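Table Linens at the Dralgate House

By Iona Dunbar
October 23, 2026
3 min read
26 shares | 5 comments

The Dralgate house has more table linen than any one family could use. Alasdair Gillies and I started sorting it in May, and the last drawer was finished this month. The final list runs to 297 pieces, counting napkins one by one, and most of them will stay in the house.

This page is about the everyday cloths, the ones that went on the kitchen table and came off again after supper. The good damask is on its own page. The everyday cloths are mostly stripes and plain weaves, and they got harder use. Several have been patched, and one has been cut down from something bigger.

We worked on the wooden table because it gets the sun for much of the day, and thin spots and old stains are easier to find in strong light. Each cloth was opened out, checked on both sides, measured, and folded again. Alasdair wrote the tags. I did the folding, which he says I am fussy about. 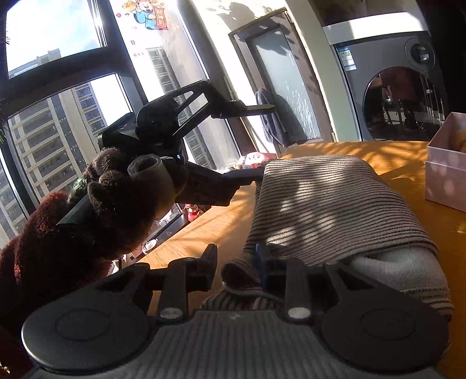 Folding took longer than we planned. The old creases had been pressed into the same places for years, and cloth wears out first along a hard crease. So we folded everything on new lines and kept the folds soft, with no ironing. A striped cloth is easier in one way, as the stripes tell you right away if you are going crooked. It is also less forgiving when the weave has pulled out of square, and a few of these have.

The thicker cloths now sit at the bottom of the drawer and the thin ones on top. We put plain cotton between the layers - no tissue, which tears when people go looking for something. Anything too worn to use went into a separate box for patches.

The tags are tied on with cotton tape through the hem loop, where there is one. Cloths without a loop have the tag tucked into the last fold. The drawers will be opened and everything refolded again next May.

5 comments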